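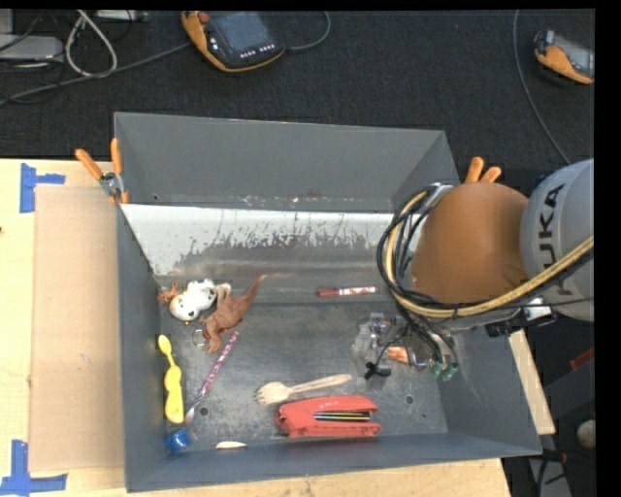
Search this site Enter keywords Go

Home News Arts Schools Letters Contact

August
By Solange Prado

Siltside toy library finds a new home above the old ferry office

After a long spring of boxes stacked in hallways and puzzles stored in people's garages, the Siltside Toy Library will open its doors again this month, in the two bright rooms above the old ferry office on Sutanto Street. Families can start borrowing at 9 in the morning on opening day, and anyone who remembers the line outside the former place on the hill will want to come a little early.

The library lost its lease last winter when the building was sold, and for a while it looked as if the collection would have to be split up among the elementary schools. That would have been a sad end for something that has been part of growing up in Siltside for 14 years. Plenty of parents who now bring in their own toddlers borrowed their first train sets from the same shelves, and a few of them, it must be said, still owe a piece of track or two.

What saved it was an offer from Trikska, the bicycle shop on the ground floor, which had been using the upstairs rooms for storage and hardly ever went up there. Owner Azlan Ismail agreed to a five-year lease at a very gentle rent. "My daughters had the wooden castle out so many times that I think we should have been charged for it," he said. "I like the idea of hearing feet up there."

The collection now stands at some 2,000 toys, games and puzzles, and sorting through it has been a summer's work. Rohani Pasaribu, who runs the library, said the animals and dinosaurs took longest, as they always do, because they come back in the wrong bags and everyone has an opinion about which farm a cow belongs to. Sets with missing parts are being kept together on a shelf by the stairs, and she would love people to look under their couches before opening day.

A yearly membership will cost $20 per household, the same as before, and each family may take home five items at a time for up to three weeks. Grandparents and babysitters can borrow on a family's card as long as their names are written on the back. There is also a small fund for households who would find the fee difficult. A quiet word at the desk is enough, and no forms are needed.

The new rooms have one drawback — the stairs. They are steep, and there is no elevator, so strollers will have to stay in the covered passage beside the bicycle shop. Members who can't manage the climb may phone ahead and have their toys brought down to the door. Pasaribu said she is still talking with the landlord about a second handrail, set low enough for children.

Donations of clean toys in good shape are welcome from opening day on, at the upstairs desk. Please, no stuffed animals and nothing that needs a charger. The library has plenty of jigsaw puzzles for now, but it is short of dress-up clothes, wooden blocks and board games for children over eight.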